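4. Storage of home-baked bread between first slicing and discard

4.1 Scope of this section

Section 3 dealt with the baking itself. The present section follows the loaf from the moment it is first sliced until it is finished, frozen or thrown out. It draws on the kitchen diaries and on the crumb measurements made on the reference loaves. Frozen bread is left out from the point at which it enters the freezer; the thawed loaf is treated separately in Section 5, together with toast.

4.2 Diaries

Diaries were kept by 78 households in the Vuloson district, all of which baked at least one yeasted or sourdough loaf a week at the time of recruitment. Recording began in May and the last booklets were collected in September 2021. Each entry noted the type of loaf, the flour, the wrapping or container, where in the kitchen it stood, and the state of the bread when the entry was made. The booklets yielded 1,655 usable entries. Entries were set aside when the wrapping was missing or when it was unclear which of two loaves was meant.

Nine households changed their main method of storage during the recording period. These were kept in the sample, but their entries before and after the change were handled as separate series. Reasons for changing were not asked for on the form. Where they had been written in the margin they mostly concerned mould in warm weather, and in one case a new bread box.

State was recorded on a short scale running from "as baked" through "crust soft, crumb good" and "crumb firm" to "only for toast" and "not eaten". The wording was settled after a trial in which testers found a purely numerical scale hard to use at the breakfast table. Two coders, Lombardi and Nutsugah, read the free-text remarks independently and assigned each to crust, crumb, smell, mould or other. Disagreements were resolved by discussion, and most of them turned on the word "dry", which diarists used for a leathery crust and for a crumbling interior alike. Remarks containing only that word were coded as "crumb, uncertain" and do not enter the comparisons below.

4.3 Reference loaves

To give the diary scale a physical anchor, a plain white loaf and a loaf with a high share of wholemeal rye were baked to the recipes in Appendix B. Flour for both came from a single delivery from the Mutiso mill. The loaves were cooled on a rack until the centre had reached room temperature, cut once across the middle, and stored by one of four methods: cut face down on a board with no cover, in a closed paper bag, wrapped in a cotton cloth, or in a lidded enamel bin. Plastic bags were added later at the request of a reviewer of the pilot report and were tested on the white loaf only.

Crumb firmness was measured with a Tritell compression gauge on slices taken one slice in from the exposed face. The outermost slice was discarded each time. Taking it into account would mainly have measured how well the cut face had been covered, and this was already visible in the mass loss. Loaves were weighed whole on an Ulo bench scale before slicing. Ambient humidity in the test kitchen was logged but not controlled, as the diaries come from kitchens where it was not controlled either.

An eating panel of eight people rated slices from the same loaves. Panel members were not told how a slice had been stored, though the crust of bread from the bin was soft enough that several of them said they could guess. Water and unsalted butter were offered, the butter only after the first bite had been rated.

4.4 Results

Staling and drying are often run together in household advice, and the diaries show the same habit. The measurements separate them fairly well. Loaves left uncovered lost the most mass and kept the crispest crust. Loaves in the enamel bin lost the least mass and had a soft crust by the following morning. Firmness of the inner crumb, however, rose under all four methods, including those under which very little water left the loaf. This is the expected pattern if most of the early firming is due to changes in the starch, and it agrees with the account given by Kpodo and Agyeman in Section 2 of the companion paper.

The rye loaf firmed more slowly than the white loaf throughout. Panel members also rated it higher on the second day than on the first, chiefly for flavour. Diarists who baked both kinds appear to have known this: rye loaves were commonly first cut the day after baking, while white loaves were almost always cut the same day, and sometimes warm. A warm cut leaves a gummy face that later dries to a hard skin. Such loaves were marked down in the diaries at every later stage, and we advise that they be separated out in any further work of this kind.

Mould was recorded almost entirely for closed containers and plastic bags, and nearly all of it in the warmer part of the recording period. It was rare on sourdough. In several booklets a bin is described as having been wiped out with vinegar after a mouldy loaf, with no further mould reported until the next spell of warm weather. The data do not permit a statement on whether the vinegar made a difference. Crumbs left in the bottom of the container are at least as likely to matter, and the form did not ask about them.

4.5 Cloth wrapping

Cloth was the method on which diary and measurement agreed least. Diarists who used it rated their bread highly and seldom reported mould. In the test kitchen, cloth-wrapped loaves lay between the paper bag and the bin for mass loss, with a wide spread among repeats — wider than for any other method. Three sources of variation were considered: the weight of the fabric, the number of layers over the cut face, and how closely the cloth was folded in at the ends. Diarists had written "tea towel", "linen bag", "old shirt" and simply "cloth", and a single layer of thin linen cannot be expected to behave as a doubled knit does. The layering at a fold is shown in Figure 6.

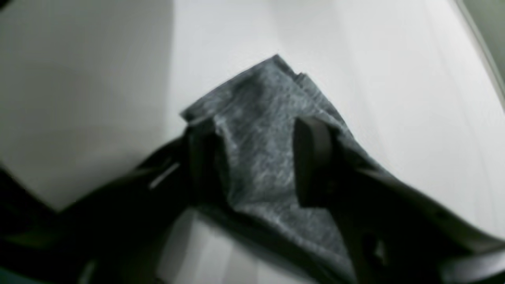
Figure 6. Folded fabric, heathered grey, with overlapping layers at the upper edge. Photo: Damian Nägeli.

Of the three, layering had the clearest effect. When the cloth was doubled over the cut face, mass loss fell close to that of the paper bag folded twice at the mouth. A loosely laid single layer gave results little different from no cover at all. Fabric weight mattered less than expected once the number of layers was held constant, though only a few fabrics were tried and no claim is made for oiled or waxed cloths.

Laundering was raised by the panel. One member reported a faint smell of detergent on slices from a cloth that had been washed with a scented product; the cloth was replaced, the affected slices were dropped, and all later cloths were washed in unscented soap and rinsed twice. Diarists rarely mentioned laundering. Where they did, the interval between washes ran from after every loaf to "when it looks like it needs it".

4.6 Limits

The households were all regular bakers and cannot stand for households that buy their bread. Regular bakers also tend to know when the next loaf is due, which affects how long they try to keep the present one. A loaf judged "only for toast" on the eve of a baking day may have been judged "crumb firm" earlier in the week. The day of baking was recorded for most loaves, and a check restricted to those entries did not alter the order of the methods.

The four methods were tested singly, whereas many diarists combined them, most often a cloth inside a bin or a paper bag inside a drawer. Combined methods were coded by the outermost container. For cloth inside a bin this probably understates the part played by the cloth in taking up moisture from the crust. A recoding by innermost layer is given in Appendix C, where the gap between cloth and bin narrows for white bread and is unchanged for rye.

Loaf shape was not varied. The reference loaves were tin loaves, which have a good deal of soft side crust. Round hearth loaves have less of it, and the results on crust softening should be carried over to them with care.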